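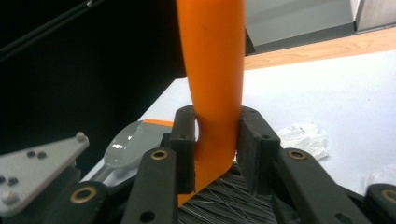
Skollix hand gripper set: is the tool mount kit worth buying for brush and dustpan work?

Harkik Community > Hand-held grippers > Accessories
Posted 1/12/22 by Duyên Chu

Hello all,

I have the Skollix set of two hand-held grippers with the standard fingers, and I would like advice before I order the tool mount kit from the same shop. The kit costs 263 dollars without shipping, and for our small group this is an amount I must explain to somebody.

Our task is sweeping. A person holds one gripper in each hand, sweeps small white scraps on a table with a brush, and brings them into a dustpan. We record the movements, and later a two-arm robot must learn to do the same. The dustpan is already mounted on the front of the left gripper, with a triangular plate with holes, and I have no complaint about it. The brush is my problem. I hold it only in the jaws of the right gripper, between the two finger pads. The handle is smooth plastic and it has a gentle bend exactly where the pads close on it. When I press the bristles on the board, the brush turns slowly in the jaws. After some strokes the angle is different from the angle at the start.

Yesterday I recorded 64 sweeps and I had to throw away 17 of them for this reason. In the others the brush also moved a little, but I could accept it.

What I tried until now:

I closed the trigger more strongly. It helps for a short time and then my hand is tired.

I held the brush higher on the handle. There it is slightly wider, but the bristles are then far from the gripper and the sweeping is not precise.

I put one layer of thin tape around the handle. The tape moved together with the pad and made it worse.

The product page says the mount kit "fixes any common tool to the gripper front". It includes two mounting plates, a bag of screws and a pair of soft finger pads. I do not find a drawing with the hole distances. I also do not understand if the jaws can still open and close when a tool is on the plate. For the dustpan I do not care, but I would like that the brush can be picked up and put down in a later version of the task.

So my questions are: did someone use this kit with a brush? Are the soft pads sold separately? And is the Hemell kit, which looks similar and costs less, compatible with Skollix grippers?

Thank you in advance. I attach how we hold the two tools at present.
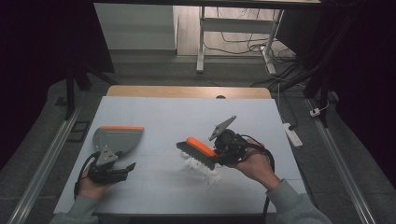 Bart Schouten
Marked as helpful

Hello Duyên,

I own the mount kit since September and I use it with a scraper and with a small brush, so I can answer the most of it.

The plates are good. They are stiff and the screws stay in place. With the brush on a plate, the turning stops completely. But the plate sits in front of the jaws, and with a tool on it you can move the fingers only a little. If you want to pick up and put down the brush later, the plate is the wrong solution for you, and you would pay most of the 263 dollars for parts you leave in the bag.

The soft pads are what you need. They have a shallow groove in the middle, and a handle lies in this groove and does not roll so easily. When I bought mine they were not on the web page, but I wrote to the shop and they sold me a pair alone. Please ask them, maybe it is still possible. Mount them with the groove along the handle, not across. I did it wrong the first time and I thought that the pads were bad.

The standard pads are printed and a bit rough, but on smooth plastic the roughness does not do much. Before you order anything, you can try this:

1. Take off the tape and clean the handle with alcohol. Glue from tape is slippery under pressure.
2. Cut two pieces of thin rubber sheet to the size of the pads. I used a bicycle inner tube.
3. Fix them with double-sided tape to the pads, not to the handle.
4. Grip the brush just above or just below the bend. On the bend itself the pads touch only a small part of the handle.
5. Make a few strokes with normal pressure and look if the angle is the same at the end.

With rubber I lost three recordings in a whole afternoon. It wears out, so look at it every day and change it in time.

One more remark. If you add rubber, the fingers close less far than before. If your recording uses the opening of the gripper, do the calibration again, otherwise the old data and the new data will not fit together.

About Hemell I cannot say anything, I never had it in my hands.

Triệu

I have the Hemell. It does not fit on the Skollix without drilling, the holes are closer together. The price is lower but you need a drill and patience. Plates are okay. No soft pads in the box.

Duyên Chu, comment to Bart Schouten

Thank you, this is very clear. I will try the inner tube first and write to the shop about the pads. Do you remember how thick your rubber was? And did you need to trim it near the small round hole in the pad, or did you cover it?

Bart Schouten

One millimeter. I covered the hole and had no problem with it.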